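**Ticket 111 – Jostamura simulation cell, two-arm unit**
Site: Skuvdale
Category: Model setup / wrist camera and gripper checks
Priority: 2
Status: Open, pending confirmation by the Kiani integration group

**Summary of report**

Following the October update of the cell model, the operator station reported that the left gripper did not match its commanded opening at the start of a run. The right gripper reported normally. The fault was raised at 21:10, after the nightly batch had been stopped.

The upward view was opened first, with both arms raised and the left gripper commanded open.

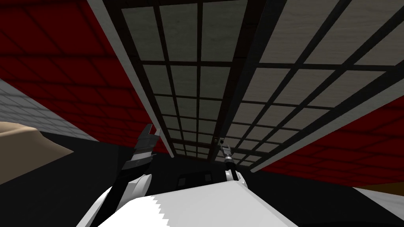 The station was instructed to leave both arms in the raised position until the joint values had been saved. The saved values agreed with the planner on all joints of both arms. The fault was therefore limited to the left finger command and its feedback.

**Checks carried out**

The Trevalent gripper driver was restarted and the left gripper homed. Homing finished without an error code. An opening of 80 mm was then commanded, and the feedback channel returned a lower value. The same command was sent a second time with the same result.

The wrist views were consulted next. These are rendered from the model and do not pass through the feedback channel, so they serve as a separate check on finger position.
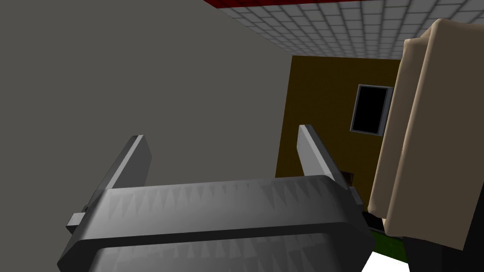

The scale factor in the driver file was compared with the factor in the updated cell model. The two did not agree. The driver file still carried the value from the earlier finger set – the update had replaced the finger geometry but left the driver settings alone.

Actions taken, in order:

1. The driver file was copied to the ticket folder before any change was made.
2. The scale factor was corrected to match the new finger geometry.
3. The driver was restarted and the gripper homed again.
4. The open command was repeated at a wrist pose directed toward the red tiled surface and the paneled structure, with no object in the gripper. 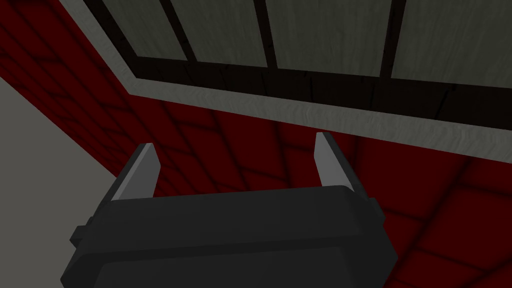
5. The feedback value was read and entered in the log. It agreed with the command.

A further pose was requested by the integration group, with the gripper close to the beige object. Clearance on that side is small, and the arm was moved at reduced speed with collision reporting turned on. The fingers were kept open for the reading.
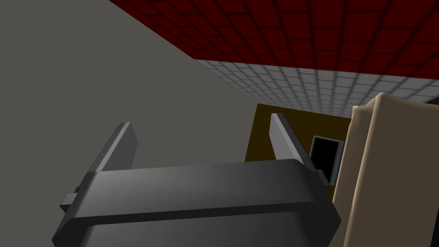 No collision message was recorded at this pose, and the feedback again agreed with the command. The arm was then returned to its start position under planner control.

**Outstanding items**

- The right gripper uses a separate driver file. It has not been changed under this ticket and should be compared with the model before the next update.
- The update procedure does not at present call for a check of driver settings when finger geometry is replaced. A request to amend it has been sent to the Jostamura document owner.
- Batch runs at Skuvdale may resume on the right arm only. Left-arm runs remain on hold until Kiani has confirmed the corrected file.

**Note added 08:40**

Kiani has acknowledged receipt of the corrected file and the log. A reply is expected after their own test run – the ticket is to remain open until then.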